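읽는 시간 7분
2024년 2월 16일 | Marcela Kubíček

3. 시연 수집

3.1 원격 조작 구성

본 절에서는 Sodilora 시뮬레이션 환경에서 사람의 시연을 수집한 절차를 기술한다. 조작자는 모니터 앞에 앉아 6자유도 입력 장치로 손끝의 위치와 자세를 지정하고, 제어기는 이를 관절 목표값으로 변환한다. 변환에는 감쇠 최소자승 역기구학을 사용하였으며, 관절 한계에 가까워지면 영공간 항으로 팔꿈치 자세를 보정하였다. 그리퍼는 입력 장치의 버튼으로 열고 닫으며, 중간 폭은 지정할 수 없다. 버튼을 누르고 있는 동안 닫힘 명령이 유지되므로 조작자가 운반 중에 손을 떼면 물체가 떨어진다. 예비 수집에서 이 방식에 대한 불만이 있었으나, 파지 상태가 명령 신호에 그대로 남는다는 점을 고려하여 변경하지 않았다.

입력은 30 Hz로 기록하였다. 저장 항목은 손끝 자세, 관절각, 그리퍼 명령, 장면 내 모든 강체의 자세이다. 영상은 수집 중에 저장하지 않고 기록된 상태를 재생하면서 나중에 렌더링하였다. 이렇게 하면 시점이나 조명을 바꾸어도 시연을 다시 받을 필요가 없다. 다만 물리 엔진의 버전이 바뀌면 접촉 구간의 재생 결과가 달라질 수 있으므로, 재생 시에는 동역학을 다시 계산하지 않고 저장된 자세를 직접 대입하였다.

3.2 손으로 이끄는 시연과의 비교

초기 단계에서는 Drastberg 실험실의 실물 팔을 손으로 잡고 이끄는 직접 교시도 함께 검토하였다. 직접 교시는 접촉력을 조작자가 바로 느낄 수 있고 배우는 데 걸리는 시간이 짧다. 반면 손목 근처를 잡고 움직이면 조작자의 팔이 카메라 영상에 들어오고, 물체가 밀집한 곳에서는 조작자의 손이 주변 물체를 건드리는 일이 잦았다. 원격 조작은 깊이 지각이 약해 접근 구간이 길어지지만 이러한 문제가 없다. 본 논문의 학습 데이터는 모두 원격 조작으로 수집한 것이며, 직접 교시 데이터는 5절의 보조 실험에만 사용하였다.

3.3 장면과 과제

장면은 가정의 주방을 본뜬 Ellwood 세트에서 생성하였다. 조리대 위에 식품, 식기, 장식품을 섞어 배치하고, 각 시행마다 목표 물체 하나를 텍스트로 제시하였다. 물체의 초기 자세는 표본 추출 후 일정 시간 동안 물리 계산을 진행하여 정했으며, 그 과정에서 넘어진 물체도 세우지 않고 그대로 두었다. 용기류 모델은 Plastport 라이브러리에서 가져왔고, 마찰 계수는 재질 구분 없이 하나의 값으로 통일하였다.

과제는 목표 물체를 잡아 들어 올린 뒤 지정된 영역에 내려놓는 것이다. 조작자에게는 접근 방향을 지시하지 않았다. 병 모양 물체의 경우 조작자들은 몸통을 옆에서 잡는 방식과 뚜껑을 위에서 잡는 방식을 모두 사용하였다. 후자는 주변 물체와의 간섭이 적은 대신, 잡는 면이 좁고 무게중심이 파지점 아래에 놓여 이동 중 흔들림에 민감하다. 그림 1의 하늘색 병은 후자에 해당하며, 아래를 향한 그리퍼의 두 손가락이 갈색 뚜껑을 물고 있다.

그림 1. 시뮬레이션 주방에서 Franka Emika 팔이 병의 뚜껑을 잡아 조리대 위로 들고 있는 상태.

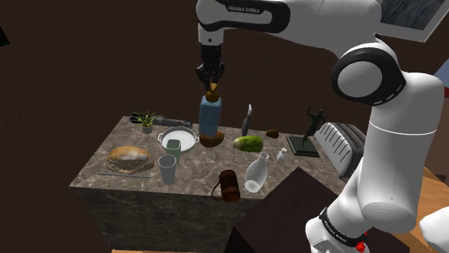 3.4 선별과 분할

수집한 시연은 모두 900건이다. 이 가운데 목표가 아닌 물체를 잡은 경우, 물체를 떨어뜨린 뒤 다시 잡은 경우, 제한 시간을 넘긴 경우를 제외하고 522건을 학습에 사용하였다. 떨어뜨린 뒤 다시 잡은 시연에는 복구 동작이 들어 있어 유용할 수 있으나, 본 연구에서는 파지 전략의 비교를 단순하게 하기 위해 제외하였다. 제외된 기록도 삭제하지 않고 별도로 보관하였다.

선별은 두 단계로 진행하였다. 먼저 물체의 높이와 최종 위치를 기준으로 자동 판정을 하고, 이어서 검토자 2명이 재생 영상을 각각 확인하였다. 판정이 엇갈린 시연은 학습에서 뺐다. 불일치는 주로 물체가 목표 영역의 경계에 걸친 경우에 발생하였다.

각 시연은 접근, 파지, 운반, 해제의 네 구간으로 나누었다. 파지 구간의 시작은 닫힘 명령이 처음 기록된 시점으로, 운반 구간의 시작은 물체가 지지면과의 접촉을 잃은 시점으로 정의하였다. 정지 상태가 길게 이어진 앞부분은 잘라 냈다. 운반 구간 중의 정지는 조작자가 다음 동작을 정하는 시간으로 보고 남겨 두었으며, 그 영향은 4.2절에서 다룬다.

문의: Marcela Kubíček | © 2024 저자. 모든 권리 보유. | 맨 위로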